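5.2 Failure case: silent slip during card handover

Most of the failures in our log are boring. Missed grasp, retry, done. The one in this section we did not catch for almost two weeks, and it is the reason the force limits in Section 4 are what they are.

Task setup is same as before. Hand picks a thin card off a desk, turns it so the text side faces the wrist camera, holds for the read, then passes it to a person. Kartha controller, stock fingertip shells, no tactile skin. We ran 393 trials at the Plistcombe site in February. Of these 14 ended in what we first logged as "dropped at handover" and put down to the person pulling too early.

That was wrong. Annatjie Buthelezi went back through the joint logs and found the upper finger was already creeping before the person touched anything. Motor current looked fine the whole time. The thumb side reported a firm hold, the curled fingers under the card reported contact, and the card was still sliding out. The controller had no way to know. In trial 111 it kept reporting a stable grasp for several seconds after the card was on the floor – the fingers had closed on each other and the current was nearly the same as with a card between them.

Figure 4 shows the hold phase, with the novelty BLACKPINK card in the grasp. One fingertip pressing from above, the linkages supporting from below. A thin flat object gives very little closing distance to work with, so a small error in finger position eats the whole margin.
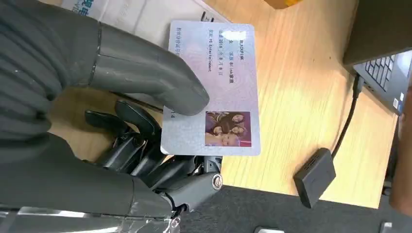 Figure 4. Card held at an angle over the desk, wrist camera view.

Could the wrist camera have caught the slip on its own?
Only in part. The read step takes one still and then stops looking, so any motion after that is invisible to the system. With the stream left on, a simple edge tracker flagged 10 of the 14 drops before release. The other four moved too slowly for the threshold we used.

The safety side matters more than the lost card. After a drop, the controller still beleived it was holding something and went on to the handover pose, then waited for a pull. In one Saturday session Boonmee Paisan reached in to get the card off the floor while the arm was in that state. The pull detector took his sleeve brushing the hand as a handover and opened the fingers fast. No injury. But the arm should not of been live with a hand that close, and the stop button was on the far side of the desk.

Changes made after this:

Finger closure is now checked against expected card thickness, with current as a second signal only. If the gap reads zero the grasp is marked lost and the arm freezes where it is. Release speed was cut. The stop moved to the operator's side, within reach of the chair. We also stopped letting the log script guess at causes – a drop is logged as a drop, and a person fills in the why.

A repeat set at Drudthorpe with the new check is still running, so no rates reported here. Early sessions do show false freezes on worn cards with bent corners, where the fingertip sits lower than expected. Widening the tolerance fixes those but brings back part of the original problem. We have not found a good setting yet.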